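発表者用ノート「ブロックの片づけ術は、どこまで信じていいのか」
Grastside おもちゃの部屋 運営勉強会 22/10/2025
話す人:Gladys Kariuki
持ち時間が押したら「ラベルの話」を飛ばすこと。質疑は必ず残す。

始める前に

マイクの高さを確認。配布資料は最後に配る(先に配ると全員が下を向いて読み始める。前回それで失敗した)。
水を手元に。時計は演台の左。

はじめの一言

こんにちは。Grastsideの部屋で、貸し出しと片づけの当番表を作っているKariukiです。

今日は片づけの話をしますが、先に申し上げておくと、きれいに片づくコツのようなものは持ってきていません。期待して来られた方には申し訳ないです。私がこの何年かで読んだり聞いたりした「ブロック収納の正解」を、うちの部屋で試してみたらどうだったか、という報告です。だいたいは、うまくいったとは言いにくい話になります。

(笑いが出なくても先へ進む)

片づけの本や講座は、たいてい片づいた後の写真を見せてくれます。色ごとに箱が並んで、箱の中身は同じ向きで、ふたには手書きのラベル。あれを見て「うちもやろう」と思うわけです。私も思いました。ただ、あの写真の翌週を見たことのある方はいらっしゃるでしょうか。私は見たことがありません。だから翌週のほうが気になります。

Drinach方式を試した話

最初に取り組んだのがDrinach方式です。ご存じの方もいると思いますが、知らない方のために一言でいうと、色で分けます。赤は赤の箱、青は青の箱。それだけです。

説明はとても簡単で、三歳の子にも通じる、というのが売り文句でした。通じるのは本当です。三歳の子は赤いブロックを赤い箱に入れてくれます。問題は、その子が次に遊ぶときです。

組み立てて遊ぶ子は、まず形で探します。「長いのがほしい」「薄いのがほしい」と言います。色はその次です。色で分けた箱から長いものを探すには、全部の箱をひっくり返すことになります。つまり片づけるのは楽になったけれど、出すときの散らかり方が大きくなった。差し引きで得をしたのかと聞かれると、私はかなり怪しいと思っています。

講座の先生にこの質問をしたら、「慣れの問題です」という答えでした。慣れの問題、という答えが返ってきたときは、私は疑うことにしています。慣れればたいていのことは何とかなります。方式の良し悪しとは別の話です。

(ここで会場に聞く:色分けをやっている施設はありますか。手が挙がったら、続いているかどうかも聞く)

数えてみた

八月に、部屋のブロックを全部出して数えました。482個ありました。

数えた理由は単純で、「うちは数が多いから無理」と「うちは少ないから必要ない」を、同じ当番の人が同じ週に言ったからです。数を知らずに議論していたわけです。

482個という数字が多いのか少ないのか、これもはっきりしません。比べる相手がいないので。ただ、Drinach方式の手引きには「100個を超えたら分類を」と書いてあります。この100という線はどこから来たのでしょう。手引きを隅まで読みましたが、根拠は書いてありませんでした。切りのいい数字だから、というのが私の推測です。推測ですから、ご存じの方がいたら後で教えてください。

数えるのには思ったより時間がかかりました。つながったままのものを一個と数えるか、外して数えるかで揉めたからです。今日の本題はむしろこちらかもしれません。

卓の上に敷くもの

先に敷物の話をします。卓の上に茶色い紙を敷くかどうか、です。

紙を敷く派の主張は、ブロックが滑りにくい、卓が傷まない、終わったら紙ごと寄せて箱に流し込める、というものです。最後のひとつは見た目が派手で、実演すると必ず歓声が上がります。

私の意見。滑りにくいかどうかは、正直なところ違いがわかりません。卓が傷まないのは認めます。紙ごと流し込むのは、歓声のわりに、床に落ちる分が多い。それと、大きな紙は平らなままでいてくれません。しわになります。手前に垂らした端のところが、特にそうです。

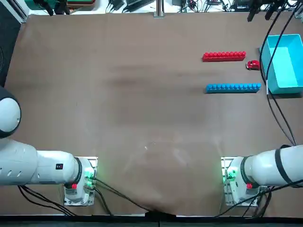 茶色い紙を敷いた卓。奥のほうに、長い赤のブロックと青緑色の箱。

手前の縁のところで、紙が寄って折れています。表面にも少ししわがあって、まん中あたりには薄い筋のような汚れが出ています。新品の紙を敷いた写真ばかり見ていると忘れますが、紙は使えばこういう顔になるものです。

それで替えどきを誰が決めるのか、という話になる。うちでは決まっていません。気になった人が替える、という約束にしたら、気になる人がいつも同じ人になりました。(名前は言わない。本人が会場にいる)

赤いブロックのほうも見てください。丸いポッチが一列に並んでいて、十あります。こういう細長いものが、分類のときに一番の悩みの種になります。色で言えば赤。形で言えば「長いもの」。大きさで言えば、大。どの箱に入れても間違いではなくて、そのせいで当番が替わるたびに別の場所にしまわれます。

箱の話

箱について。青緑の箱が写っていますが、箱の色に意味を持たせるべきだという意見があります。中身の色と箱の色をそろえなさい、という考え方です。

そろえられるなら、そろえればいいと思います。でも、ブロックの色の数だけ箱の色を用意できる部屋がどれくらいあるでしょうか。うちが使っているのはNollikの箱で、必要な色がそろわずに、途中から「とりあえずこの色」になりました。そうなると、そろえるはずだった色がかえって邪魔をします。青緑の箱に入れるのは青なのか緑なのか。大人同士でも意見が割れました。

無地の透明な箱にすればいい、という反論が来ると思います。来たら、こう答えます。透明な箱は中が見えるのが長所ですが、中が見えると、中が乱れていることも見えます。それを気にする当番の人が余計な並べ替えを始めます。うちではそれで片づけの時間が延びました。

(この反論と返事は、聞かれなければ話さない)

では箱はいくつ要るのか。Drinachの手引きでは6つです。うちでは最初6つで始めて、今は2つです。減らした経緯は地味なものでした。使われない箱が棚の上に移り、棚の上の箱に別のものが入り、気がつくとクレヨンの箱になっていた。方式を見直したとか、話し合いで決めたとか、そういう立派なことは一切ありません。

ただ、2つになってから片づけの苦情は減りました。減ったのが箱のおかげなのか、単に苦情を言っていた方が当番を離れたからなのか、そこは区別がつきません。私は後のほうだと思っています。

つないだものは、外すのか

ここからが本題です。時間を確認する。

子どもが細いブロックをつないで、長い棒を作ります。作って、飽きて、帰ります。卓の上に棒が残る。これを外してからしまうのか、棒のまましまうのか。

Drinachの手引きは「必ず外す」です。理由は、次の子が自由に使えるから。理屈としてはわかります。

Lyimoの部屋は逆で、「つないだまま残す」だそうです。あちらの当番のMusyoka Tembaさんに聞きました。続きをやりたい子がいるから、という理由でした。これも理屈としてはわかる。

どちらの理屈もわかるときは、理屈では決まらないということだと思います。それで、実際にどうなるかを見るしかない。うちでは二週間ずつ、両方やってみました。

外す週は、片づけが長引きました。固くはまったブロックを外すのは大人でも指が痛いです。爪を割った方が一人いました。外すための道具を買いましょうという提案も出ましたが、片づけのために道具が増えて、その道具をどこに片づけるのかという話になり、見送りました。

残す週は、片づけはすぐ終わりました。ただ翌日来た子が棒を見て、続きを作ったかというと、私の見ていた範囲では作っていません。剣にして振り回していました。Tembaさんにその話をしたら、「うちでも剣です」とのことでした。続きをやりたい子がいるから、という理由はどこへ行ったのでしょう。

(Tembaさんには話す許可をもらってある。会場にいたら手を振ってもらう)

次の写真は、卓のまん中に長いブロックの棒が二本、斜めに並んでいるところです。左が青。つないで作った棒で、上にポッチが一列に並んでいます。青いほうが長い。

ここで会場に聞きたいことがあります。この二本は、おおむね平行です。これは「片づいている」でしょうか、「出しっぱなし」でしょうか。

(三十秒待つ。沈黙でも待つ)

前に同じことをうちの当番会で聞いたら、きれいに半々に割れました。平行なら片づいて見える、という人がいます。箱に入っていなければ片づいていない、という人もいます。どちらの人も同じ部屋で同じ当番表に名前を書いているわけです。

「片づけてください」とだけ貼り紙をしても、そのとおりに読んだ人が別々のことをする。貼り紙の文字を大きくしても変わりません。大きくしたことがあるので、わかります。

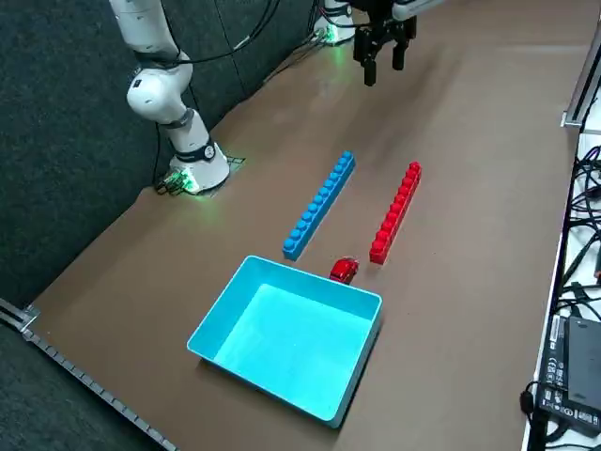 ラベルの話(時間がなければ飛ばす)

ラベルを貼れば解決する、と必ず言われます。

文字のラベルは、読めない子には役に立ちません。絵のラベルは、絵を描いた人にしか通じないことがあります。うちで「長いもの」の絵として描いた四角は、子どもたちに「アイス」だと思われていました。アイスの箱に長いブロックを入れる理由は、たしかにないです。

写真のラベルがいいという話もあります。写真を撮って、切って、貼る。手間はかかりますが、これは他のふたつよりましだったと認めます。ただし中身が入れ替わると写真が嘘になります。うちの箱の写真は、今もう半分くらい嘘だと思います。直していません。

ラベルを貼り直す作業は、楽しい人には楽しいらしいです。そういう人がいる間は続きます。引っ越されたら終わります。

効果の測り方について

片づけの講座でよく聞くのが、「探しものの時間が減ります」という言い方です。減ったかどうかを、どうやって測ったのでしょうか。

私も測ろうとしたことがあります。時計を持って、子どもが「長いのどこ」と言ってから見つけるまでを計る。三回やってやめました。一回目はすぐ見つかりました。二回目は探している途中で別のものに興味が移って、見つかったのかどうかわからなくなりました。三回目は、時計のほうに興味を持たれました。

そういうわけで、うちの部屋の探しものの時間について、私は何の数字も持っていません。持っている顔をして話すこともできますが、今日はしません。ほかの施設の方が数字を出されるときも、どう計ったかを一緒に教えていただけると助かります。意地悪で言っているのではなくて、本当に計り方が知りたいのです。

それから、「子どもの自主性が育つ」という効果もよく挙がります。これは私にはもっと難しい。片づけた子が自主的だったのか、早く帰りたかったのか、親御さんの目を見て動いたのか。見ていてもわかりません。わからないものを効果の欄に書くのは、報告書を厚くするにはいいでしょうけれど。

今うちでやっていること

反対ばかりしていると思われそうなので、現状を言います。勧めているわけではありません。

箱は2つ。片方が「長いもの」、もう片方が「それ以外」。色は見ません。
つないだ棒は、外したい人が外す。外したくなければそのまま「長いもの」に入れる。
卓の紙は敷いています。やめる理由も見つからなかったので。
紙ごと流し込むのは禁止にしました。床のブロックを踏んだ人がいます。私です。

「長いもの」の線引きはどうするのか、と聞かれるはずです。決めていません。決めようとした会合が一度あって、ポッチいくつから長いとするかで一時間使いました。その赤いブロックくらいあれば全員が長いと言います。半分くらいの長さになると分かれます。分かれるものは、どちらの箱に入っていても困らなかったので、放ってあります。

この形にして二か月ほどですが、うまくいっているかと聞かれたら、まだ崩れていない、としか言えません。崩れたらまた報告します。呼んでいただければ、ですが。

質疑で出そうなもの

「色分けで成功している施設もあるのでは」
あると思います。そこの部屋の広さと、当番の人数と、始めてからどれくらい経つかを聞き返す。開始直後なら、少し待ってからもう一度聞かせてほしいと頼む。

「年齢で分けるべきでは」
うちは混ざって遊ぶ部屋なのでやっていない。分けている部屋の話を聞きたい。知ったかぶりをしないこと。

「洗うのはどうするのか」
今日の範囲外。休憩のときに個別に。始めると長くなる。

「紙はどこで買っているか」
Gladysに聞かれても知らない。事務の棚に買い置きがあって、品番は控えていない。後でメールする。

「Nollikの箱は丈夫か」
割れたものはない。ただし踏んだことがあるのはブロックのほうで、箱は踏んでいないので、丈夫かどうかは答えられない。

配布資料

当番表のひな形と、先ほどの貼り紙の文面を刷ってあります。貼り紙のほうは効き目がなかった版なので、そのまま使わないでください。直した版ができていたら差し替えるつもりでしたが、間に合いませんでした。

最後に椅子を戻すのを手伝ってもらうこと。壁側の列から。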